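Questions we get about teaching the arm by remote control
Aug 27, 2025
By Maysoun Dabbas

Welcome! If you've signed up to drive the arm in our practice hall (or you're only curious), these are the things people write in to ask, with the answers as best we can give them.
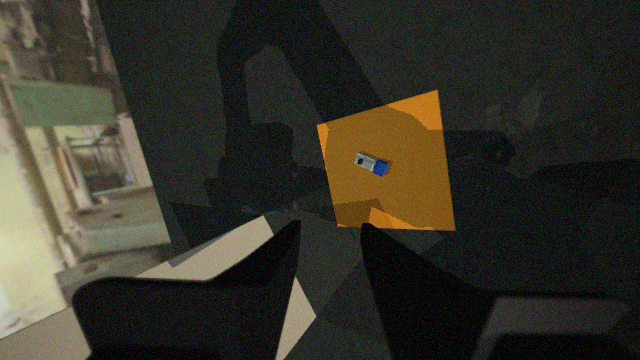
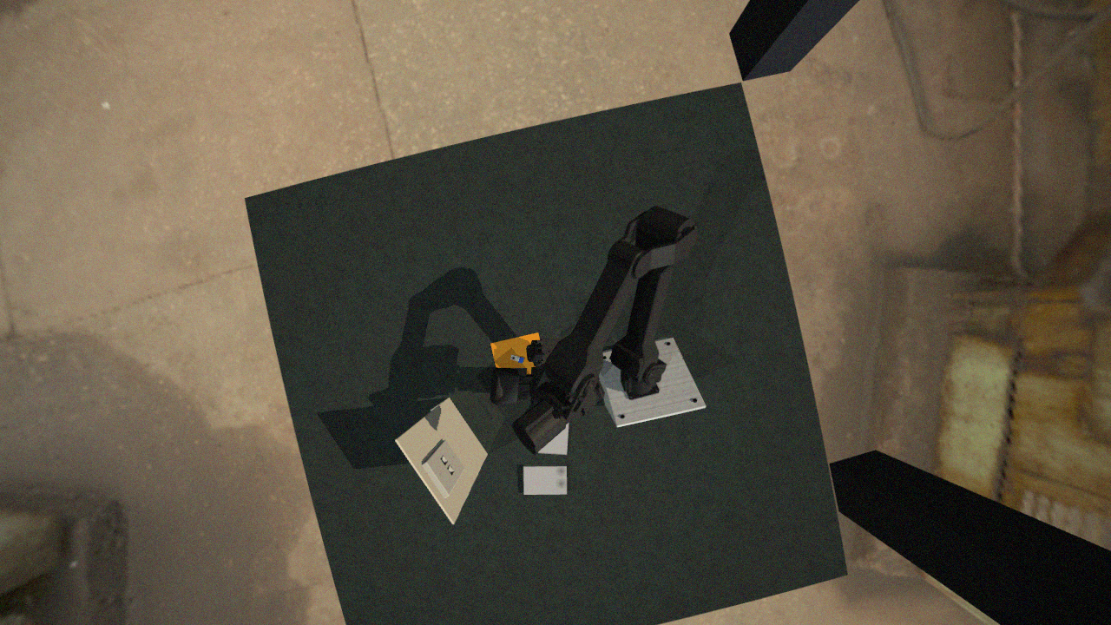 The arm, the table and the old factory hall, all in simulation.
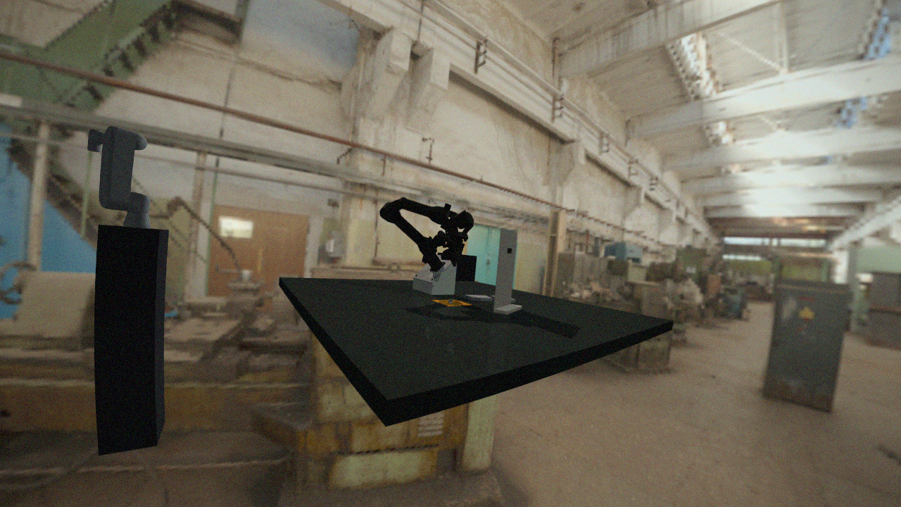

BRASTHORPE, February, with later additions

Do I need to know anything about robots first?
Not a thing. Most of our drivers come from quite ordinary jobs, and the ones who cook or sew for a living tend to settle in very quickly. You'll have a hand controller, a screen and somebody from Stidiva on the line for your first 2 tries.

Why does the hall look so old and shabby?
We're rather fond of it! Benedikt Kälin chose the backdrop, peeling walls and all, and we like a busy background behind the table so the arm learns to pay attention to the things it's meant to handle. It's only scenery, so you needn't worry about bumping into the stairs.

Which view should I drive from?
Whichever one you're comfortable with, though I'd nudge you toward the close view over the fingers (the first picture) once you're near the small block with the blue end. From there you can line the gap between the fingers up with it. The wider views are better for the long swing across the table, and plenty of people flick back and forth the whole way.

The arm's shadow keeps falling over things. Is something wrong?
No, that's how the light is set. In the first picture part of the orange pad is in shade and the block is still in the bright part. If you can't see what you're reaching for, lift the arm a little, have a look, and come down again slowly.

What if I drop something or make a mess of it?
Please just carry on and try to recover. A clumsy grab that gets put right is very useful to us, and Somtochukwu Abubakar, who looks over the recordings, would far sooner have that than a perfect run done in a panic. If it's really hopeless, press reset and start over.

How long is a session?
We book 8 short runs at a time, with a rest after the first 3. Your wrists will thank you for taking it, even if you feel fine.

Can I use my left hand?
Of course. Tell Cyrill Baumgartner when you book and he'll swap the buttons over for you.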